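Sugar gone solid in a glass jar – storage or the jar itself?

Asked Jan 6, 2021 in Kitchen and Larder
Viewed 2,812 times

I keep white sugar in a clear glass jar with a metal lid, and brown sugar in a translucent one with a white lid. Both stand on a small raised black table on top of the wooden worktop, which keeps them off the surface when I wipe down. 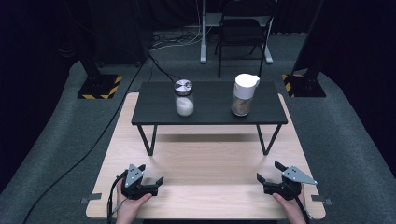 The white stays usable for a month or so, then forms a crust which has to be broken up with a spoon. The brown goes hard far sooner, sometimes within a week. The kettle is 80 cm away. Both were bought in September from the same shop in Cinham and decanted the same day. Do I need different jars, or is it the position?

2 answers

Answer 1 (accepted)

These are two separate faults with opposite causes.

White sugar cakes when it takes up moisture and then dries again. The surface of each grain dissolves slightly and the grains bond as the water leaves. Check the metal lid for a liner. Many have none, or have a thin card disc that stops sealing after a year. Fit a silicone ring of the right diameter, or move the sugar to a clip-top jar. Don't refill with a damp scoop.

Brown sugar hardens when it loses moisture. The molasses film dries out and sets. Any lid with a pouring flap will leak air – they are made for pouring and seal poorly. Use a plain screw lid and put a terracotta disc in with the sugar, soaked for 15 minutes and wiped dry first. Re-soak when the sugar starts to feel stiff.

Moving the kettle will help the white and do very little for the brown. The raised table makes no difference either way, except that it is nearer to the steam if you have wall cupboards above.

Grundari sell lid rings separately. Measure the inside of the lid, not the neck of the jar.

Answer 2

Put some rice in it. Works for salt anyway. I had a Diekmann jar that did the same and I just threw it out in the end.

Comment on answer 2: rice in sugar ends up in the tea.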